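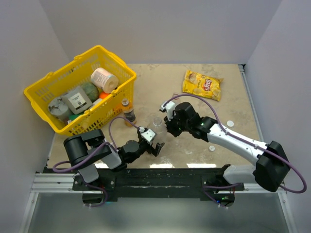
The yellow basket, partly filled, with the orange drink standing beside it

Call for participants: come pack (and unpack) groceries with us this July

Hi! I'm Ghizlane Lahlou and I'm looking for people who buy groceries. That's pretty much the whole requirement, so if you've ever stood at the end of a checkout wondering where on earth to put the melon, please keep reading.

I run a small study called Wullow, out of the back half of the old Plodell building. We look at how people load and unload a shopping basket: what goes in first, what gets laid on its side, what gets squashed, what people leave out until the very end. I've been a bit obsessed with this since I worked a register in college and watched the same customers pack the same way week after week. My boss back then packed like he was playing a puzzle game against the clock. I pack like I'm late for a bus — my bread has suffered for it.

So far we've logged 1,807 packed baskets, and I'd love to add yours.

What you'd be doing

You get a shopping basket (big, yellow, plastic, the kind with slots in the sides) and a set of ordinary groceries. We change the set every session, so you might get a drink bottle, a jug, a tub or two, some fruit, something crinkly that slides all over the place. You pack the basket however you like. Then you take everything out and put it on the table. Then we swap a few things and you go again. There are 6 rounds in a session, with a break after the third, and a session runs two hours including the break.

There's no right way to do it! Please don't read up on packing or ask your aunt who worked at a supermarket. If you normally toss the bottle on top of everything and hope, toss the bottle on top and hope. A few of our favorite rounds have come from people who said they were terrible at this.

After the last round, my colleague Bence Fülöp will sit down with you for a short chat. He'll ask why you put this thing there and that thing here, and "I don't know, it just fit" is a perfectly good answer. He writes it down exactly as you say it.

Who we're looking for

Adults 18 and over who shop for themselves or their household at least twice a month. I'd especially like to hear from:

People who are left-handed (we have nearly 200 people signed up and hardly any of them are)
People over 65
Anyone who shops with a kid on one hip and is used to packing in a hurry
Anyone who has worked as a bagger, stocker or picker, past or present

You'll need to be OK lifting a full drink bottle and standing at a table for ten minutes at a stretch. If standing is hard for you, tell me when you write and I'll set up the lower table and a chair. The building has a ramp on the parking lot side and the restroom is on the same floor.

If you have a serious food allergy, please mention it. Most items stay sealed, but the fruit and vegetables don't come in anything.

What you get

A $45 gift card for your session, handed over before you leave, plus your bus fare or parking. There's coffee, tea and a plate of something at the break. You can also take home a bag of produce at the end of the day if there's any left (there was a lot of zucchini last summer, so bring a tote).

If you stop early for whatever reason, you still get the card.

When and where

Sessions run all through July, mornings from 9:30 and afternoons from 1:30. We're at 373 Arar Street, the door next to Soliman Upholstery. Ring the bottom bell, the top one goes to the upholstery folks and they're very nice about it but they have work to do. Parking is free behind the building for up to three hours.

What we keep

We keep notes on the order you pack in, pictures of the basket and table, and Bence's notes from the chat. Your name is stored separately from all of it. You can ask me to take your session out any time before we finish the write-up this fall, and you don't have to say why. I'll go over the consent form with you when you arrive, and I'm happy to email it ahead if you like to read things in peace.

How to sign up

Call the Wullow desk or drop a note in our mail slot at the Arar Street door with your name, a phone number, whether mornings or afternoons suit you, and which hand you'd pick up a melon with. I'll call back within three working days to find a time. Couples and roommates are welcome to come together, but you'll pack separately, one after the other, no coaching from the coffee corner!

Posted 24/06/2021. I'll take the notice down once the July slots are full.

Ghizlane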